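We use cookies to remember your preferences. Accept | Manage settings

Household tips for teaching a robot arm at home

I've been gathering demonstrations for our little learning project, Flondus, on and off since April, and the housekeeping matters more than I ever expected. Before you start on drawers, tuck the cables back against the wall and pick up any loose paper. Then close the gripper and bring it back to the same starting spot – a bit of painter's tape helps you find it. 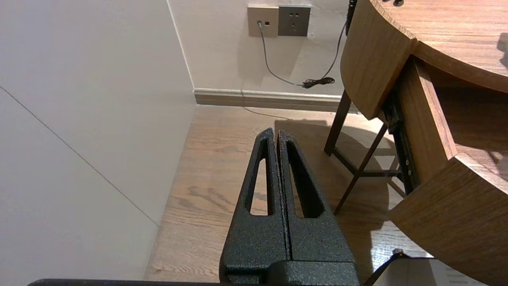
Vary the drawer, too! Leave it shut for one run, partly open for the next, and do up to 40 runs before you stop for coffee (my wrists won't take more). Arif Kumarasinghe talked me into saving the fumbled tries in their own folder, and I'm so glad he did. Wipe the camera lens with a soft dry cloth every Tuesday, or whenever you think of it – I usually forget until the evening.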